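4.2 Trying the kit on a real rack

I ran most of the sessions for this part myself, with Yurii Pylypenko checking the logs and Mariama Quartey arguing with me about what counts as a success (she usually won). The product under review is the Pliltance cable-handling kit, sold as a software package with finger pads and a calibration routine. We paid for the standard license and got no help from the vendor beyond the manual, and the manual is thin on anything soft or bendy. Our log holds 425 insertion attempts with Ethernet cable — I left out the warm-up tries, when I was still learning the menus. Figure 7 shows the yellow cable at the gripper and near the switch.

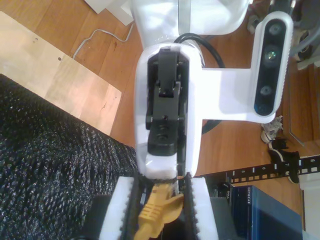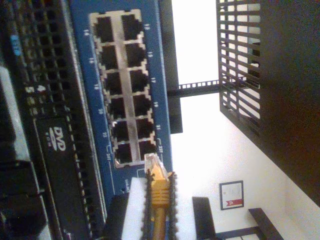
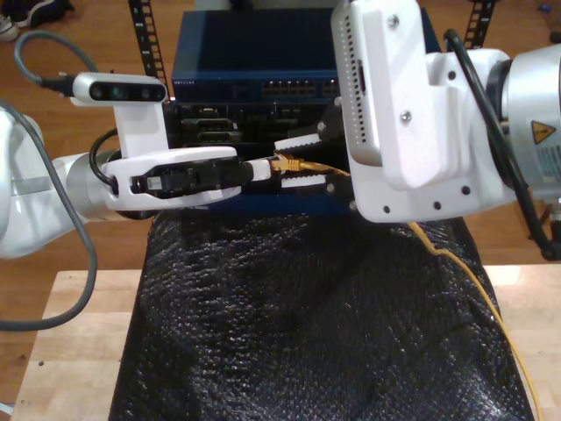 Figure 7. Cable handling with a network switch, in three views.

Does the kit need a new calibration every time the switch is moved? It needs a short one, which took us 43 seconds on a typical run, and the full routine only comes back after a camera has been taken off its bracket.

Of the 425 attempts, 254 ended with the latch clicked in, and I was happier with that than Mariama was! Most of our misses came from the plug tilting in the grip by a few degrees, so the kit's force limit stopped the push early. Raising the limit is one line in the settings file, but we kept the default all the way through, because that's what a buyer would start with. Fares Aoun repeated the last block on Monday with fresh pads and got more or less my numbers. His runs are listed separately in Table 5.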